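Mending Season

Every November I get the itch to mend, and out comes my grandmother's button tin — all 70 buttons of it, hardly two alike. My friend Shabnam Magsi taught me to darn over one long, rainy afternoon, and I've been happily slow at it ever since!

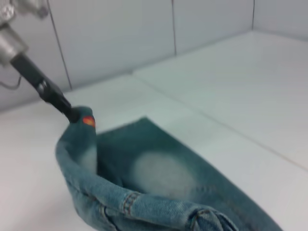
Patience is most of mending, I think, and a good lamp helps. Denim is my favorite to work on, that soft muted blue, with a corner curling up as if it wants attention. I have four more pairs waiting in the basket.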